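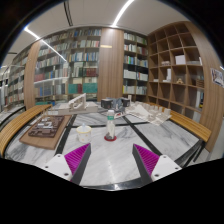
Edmund Kurek

Cleaning and sealing a marble tabletop

Marble is mostly calcium carbonate. It reacts with acid and it absorbs liquid, and these two facts decide how it should be cleaned. This page covers routine cleaning, removing an oil or dye stain with a poultice, and applying a penetrating sealer. It applies to polished and honed tops in indoor use. It does not apply to cultured marble, which is a resin product with its own instructions.

Etch or stain

Identify the mark before treating it. An etch is surface damage caused by acid. It looks dull or slightly pale, often ring-shaped, and it shows best when viewed at a low angle against a window or lamp. A stain is foreign matter inside the stone. It is usually darker than the surrounding area and looks the same from every angle.

A poultice removes stains and does nothing for etches. An etch on a polished top has to be repolished with a marble polishing powder or by a stone shop. A sealer prevents neither the acid reaction nor scratches. It slows absorption and gives you more time to wipe up a spill.

Materials

pH-neutral stone cleaner
Two microfiber cloths, white or undyed
Distilled water
Baking soda (for oil stains) or 12% hydrogen peroxide (for coffee, tea and other organic stains, light-colored marble only)
White absorbent powder such as kaolin or diatomaceous earth, if using peroxide
Plastic wrap and painter's tape
Plastic scraper
Solvent-based or water-based penetrating sealer rated for marble
Nitrile gloves and eye protection

Do not use vinegar, lemon juice, bathroom descaler, or any powder cleanser sold for sinks. General glass cleaners containing ammonia will dull a polish with repeated use.

Routine cleaning

1. Clear the top and dust it with a dry cloth. Grit dragged under a wet cloth will scratch a polished finish.
2. Mix the cleaner with water at the rate on the label. A stronger mix leaves film.
3. Dampen the cloth and wipe in overlapping passes. Work in sections small enough to dry before the cleaner evaporates.
4. Wipe each section again with plain water.
5. Dry with the second cloth. In hard-water areas, air drying leaves mineral spots that are easily mistaken for etching.

Once a week is enough for a reading or dining table. Spills are wiped at once, blotting inward from the outer edge.

Drawing out a stain

1. Wet the stained area with distilled water. Skip this step for oil.
2. Mix the poultice to the thickness of peanut butter. For oil, use baking soda and water. For organic stains, use the absorbent powder and peroxide.
3. Spread it 1/4 inch thick, extending 1/2 inch past the stain on all sides.
4. Cover with plastic wrap and tape down the edges. Make a few pinholes in the wrap.
5. Leave for 24 hours.
6. Remove the wrap and let the paste dry completely. This can take another day. The drying stage does the actual lifting, so do not shorten it with a heat gun.
7. Take off the dry material with the plastic scraper, rinse, and dry.

Old oil stains often need more than one application. On the Bergeron table, a 25-year-old top that had spent most of its life under a leaking lamp, the mark was gone after 4 rounds. If there is no change at all after the second, the stain has probably been misidentified. Rust in particular will not respond to either mix and should go to a stone shop.

Testing for sealer

Put a teaspoon of water on the stone in an area that gets regular use. Wait 15 minutes and wipe it off. If the stone underneath has darkened, the top needs sealing. If it has not, leave it alone. Sealer applied to stone that cannot absorb it dries on the surface as a haze.

Let a top dry for at least 24 hours after cleaning and 72 hours after a poultice. October is a convenient month in heated houses, with humidity down and windows still usable for ventilation.

Applying the sealer

1. Open the windows and put on gloves. Keep solvent-based products away from pilot lights.
2. Test on the underside or another hidden spot and let it dry overnight. Some products darken gray veining.
3. Apply a thin, even coat with a lint-free cloth. A bottle of 500 ml is more than enough for one large table.
4. Keep the surface wet for the dwell time on the label, typically 5 to 15 minutes. Add sealer to any spot that dries early.
5. Wipe off all excess before it dries, then buff with a clean cloth.
6. If the label calls for a second coat, apply it within the stated window.
7. Keep the table out of use for 24 hours. Full cure can take longer.

Lay solvent-soaked cloths flat outdoors to dry before throwing them away.

Haze after sealing

Haze is dried excess. Wet a small area with fresh sealer, wait two minutes, and buff hard. The new product softens the old. If this fails, use mineral spirits for a solvent-based sealer, or the maker's stripper for a water-based one, and retest before resealing.

Record the product name and the month of application on a piece of tape under the top. Repeat the water test every six months, and reseal only when it darkens.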